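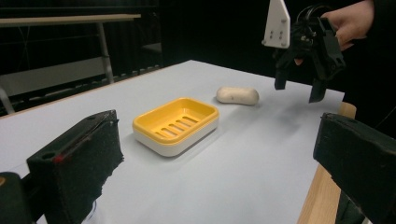
詰め替え用は本当に得なのか

日用品売り場で詰め替え用のパックを手に取るとき、値段を確かめる人はどれくらいいるだろうか。私は長いあいだ確かめていなかった。詰め替えのほうが安く、ごみも減ると思い込んでいたからだ。

三月に入ってから、近所の店で棚の値札を書き写してみた。ある食器用洗剤は、本体が10円引きの特売になっていて、100ミリリットルあたりで比べると詰め替え用より安かった。隣のハンドソープは大容量の詰め替えが1167円で、中くらいのパックを二つ買うほうが安く済んだ。もちろん詰め替えが安い商品のほうが多い。ただ、例外は思っていたよりずっと多かった。

値札に単位あたりの価格を書いている店もある。ところが、同じ棚の中で「100ミリリットルあたり」と「1個あたり」が混ざっていることがあり、これでは比べようがない。字も小さい。本体の価格が大きな赤い字で、単位価格がその下に米粒のような字で並んでいると、客は赤い字のほうで決める。私もそうしてきた。

この話を知人のライ・カイウェン(Kai-wen Lam)にしたら、「詰め替えは値段で選ぶものではない」と言われた。容器を捨てずに済むのだから多少高くても買う、という考えである。一理あると思う。ただ、そう考えて買っている人にも、いくら余分に払っているかは分かったほうがよい。知ったうえで払うのと、安いと思って払うのとでは意味が違う。

容器の側にも問題がある。わが家の洗面台の下には、Fimelowという銘柄のポンプ容器が三本ある。詰め替えるつもりで取っておいたものだが、メーカーが注ぎ口の形を変えたため、新しいパックの口が合わない。漏斗を使えば入るものの、底に残った分を移すのに時間がかかり、手も台も汚れる。結局、新しい本体を買った。容器を長く使わせたいのなら、口の形は簡単に変えないでほしい。

大きすぎるパックも困る。一人暮らしの部屋に1000ミリリットルの詰め替えを置くと、使い切るまでに半年近くかかる。開けた袋をクリップで留めて棚に立てておけば、いつか倒れる。使い切らずに引っ越しの日を迎え、中身ごと処分したという話も聞く。これでは得をしたことにならない。

では固形石鹸に戻ればよいかというと、それも人による。固形石鹸は包み紙一枚で済み、量の比較も重さだけでできる。私は台所の手洗いを固形に替えて7か月になるが、不満は少ない。受け皿に溜まった水を毎日捨てる手間があるくらいだ。一方で、小さな子どもがいる家や、手の力が弱い人のいる家では、ポンプのほうが使いやすいだろう。固形が正しいと言うつもりはない。

店に望むことは二つある。一つは、本体と詰め替えの単位価格を同じ単位で、読める大きさで書くこと。もう一つは、両方を隣り合わせに並べることだ。私がよく行く店では、本体は通路の手前、詰め替えは奥の下段にあり、見比べるには往復しなければならない。棚の都合はあるのだろうが、置き場所を変えるだけなら大きな費用はかからないはずだ。

メーカーには、詰め替え回数の目安を容器に書いてほしい。ポンプは使ううちに傷む。何回まで使えるのかが書いてあれば、買い替えの時期も決めやすく、本体の値段をどう見るかも変わってくる。二回で壊れるポンプと、二十回もつポンプが同じ棚に同じような顔で並んでいて、買う側には区別がつかない。

私自身は、買う前に単位価格を見ることにした。見当たらないときは電話の電卓で割り算をする。レジに並ぶ前の数十秒で済むことで、慣れればそれほど面倒ではない。先週は計算した結果、いつもの詰め替えを棚に戻し、小さいほうを二袋買って帰った。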